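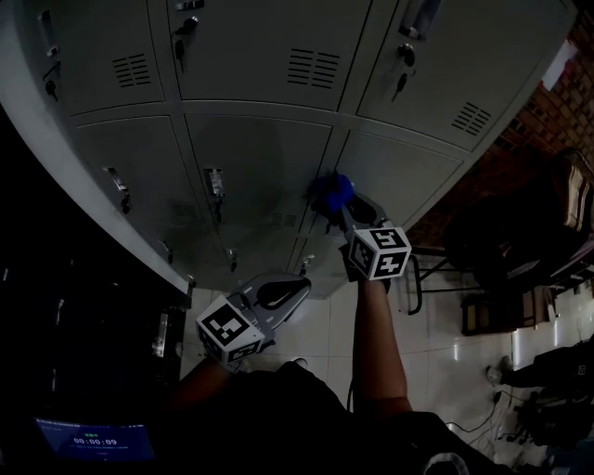 So I finally did it. After two years of stacking books along the baseboard and pretending it was a look, I have a real wall of shelves in the front room, and I can't stop walking past it. I got up at night for a glass of water and took the long way around just so I could see it with the lamp on. It's that bad!

If you've been reading for a while you'll remember the hallway unit, which I painted a green I still love and which started leaning the following winter. That one was cheap and I knew it was cheap. This time I wanted something I could load up and forget about, so I measured the wall (143 inches between the window trim and the door trim, if you're curious), drew it on the back of an envelope, and started looking at everything.

And I mean everything. I spent most of March with a tape measure in my coat pocket. The big furniture store out by the highway had a line called Womley that looked great from across the room, all rounded corners and warm color, but the shelves were so shallow that my cookbooks would have hung over the front. I liked the Bai better. It's a tall open frame, no back, very airy, and if you have pretty objects and maybe a dozen books it would be gorgeous. I have over 1,000 books and a ceramic frog.

What I ended up with is the Irkora, in oak, with the closed cabinets along the bottom. It comes in sections that bolt together side by side, and four of them fit my wall with a little sliver left at each end. I thought the slivers would drive me crazy. They don't! You need them anyway to get the last section in past the trim, which I learned with my cheek pressed against the wall and a screwdriver in my teeth.

A few things about putting it together, for anybody looking at the same one. The instructions are drawings only, and the drawing for step nine shows the side panel upside down compared to step eight. Turn the page around and it makes sense. The bolts between sections want to go in loose, all of them, before you tighten any. I tightened as I went on the first pair and had to back everything out again. Also, pull the baseboard off if you can stand to. I didn't the first time, and the whole thing sat forward with a gap behind it that would have eaten every bookmark I own. Taking off the baseboard took me one evening and it popped off in two long pieces with hardly any damage to the plaster. Anchor it to the studs, too. It comes with brackets and they're good ones.

There are 16 adjustable shelves in my setup and I have moved every one of them at least once. My first try was all even spacing, very neat, and it looked like a shoe store. Now the tall stuff is down low near the cabinets, the paperbacks are up at eye level in shorter rows, and there's one big square opening in the third section where the frog lives with a trailing plant and a little brass lamp. Leaving that gap hurt. I could have put two rows of mysteries in there. But it makes the rest look so much better that I'm leaving it alone.

I tried color order for one afternoon, by the way. It was beautiful and I couldn't find a single thing. Back to alphabetical for fiction, and for the rest I go by which room I'd read it in, so gardening is next to the back door end and the food books are closest to the kitchen. It makes sense to me.

The rug is from Zornby and it was the splurge. I'd put aside 200 dollars for it and went past that, and I'm not telling you how far past. It's a rusty red wool with a narrow cream border, thick enough that the armchair doesn't slide anymore when I flop into it. I was worried the red would fight with the oak. In the morning it looks almost brown, and then late in the day the sun gets to it and the whole room goes pink. I've started taking my tea in there at four on purpose.

Still to do: the inside of the cabinets is a mess of board games and extension cords, and I want to try felt pads on the doors, which close with more of a bang than I'd like. I'm also thinking of painting the wall behind the shelves, a dark blue maybe, or the color of wet slate. I know, I know, I should have done it before the shelves were bolted to it! I think I can get a small roller in between if I empty one section at a time. I have three sample pots open on the windowsill right now and I'm going to put a swatch of each one up on Wednesday and see which I still like by the weekend.

If you've painted behind shelves without taking them down, please tell me how you did the corners. And if you have the Irkora too, what did you do about those slivers at the ends?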